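The goalkeeper coach at Hirkside has been in the job for nearly 12 years and has worked under four managers. He agreed to talk after Saturday's draw with Griketard on the condition that his name stayed out of it.

"People know the players and they know the manager," he said. "I'm fine with that."

His keepers start before everyone else, at 10 in the morning, and most days he has three of them. The first part of the session is footwork. He doesn't let anyone dive until they have moved well for a while.

"A young keeper wants to dive at everything," he said. "If your feet are right, you catch half of those standing up."

The second goal on Saturday came from a corner, and he did not blame the keeper for it. He said the defenders were slow to push out and the ball should have been cleared at the first attempt.

Hirkside lost their first-choice keeper to Vindus in December, and the backup has played every league game since. The coach said the change was hard on the whole back line.

"They were used to one voice -- a loud one," he said. "The new lad is quieter. We've worked on that more than we've worked on his hands." 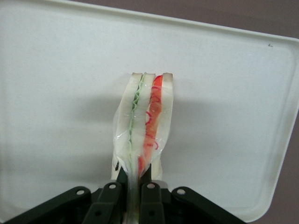
The white tray, with a small pen mark near one corner.

He expects a busier afternoon at Tawfik, who like to shoot from distance. He has watched their last few matches twice.

"They hit it early and they follow it in," he said. "So you hold it or you put it wide. You don't leave it in front of you."

Asked if he would ever want to manage, he said he had been offered a youth side once and turned it down.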